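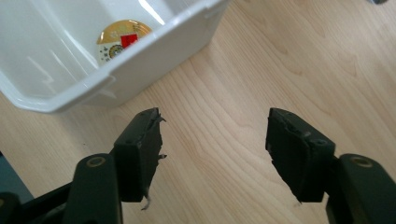
What is wood grain? Grain is the direction and pattern of the fibres in a piece of timber, as they appear on a cut surface.

## Cut and figure

Plain-sawn boards are cut at a tangent to the growth rings and show arches along the face. Quarter-sawn boards are cut along the radius and show narrow, near-parallel lines. The second method wastes more of the log – the Stevden mill recorded 17 usable boards by it from a trial log.
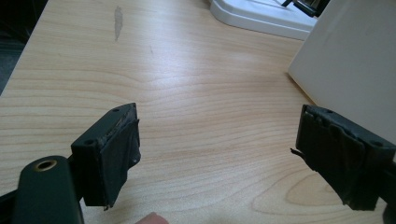

Figure is the term for the decorative effect of grain, and it depends on both species and cut. Printed and veneered surfaces follow the same conventions as solid boards. A pale top may carry fine brown lines across most of its width that bend into broader arches towards one corner, a layout associated with plain sawing. Strong light lowers the contrast of such lines.

## Grading

The Kárason scale sorts figure into 5 classes, from straight to wild. Its reference set holds 967 samples, all photographed under diffuse light.
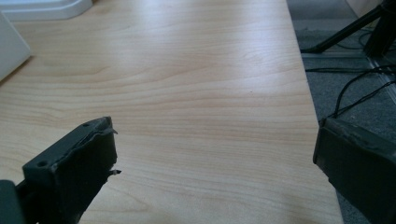

Nusrat Kanagaratnam has objected that the scale treats figure as a fixed property, although one board can fall into two classes when lit from different sides. The April revision added a note on lighting angle – the classes were left unchanged.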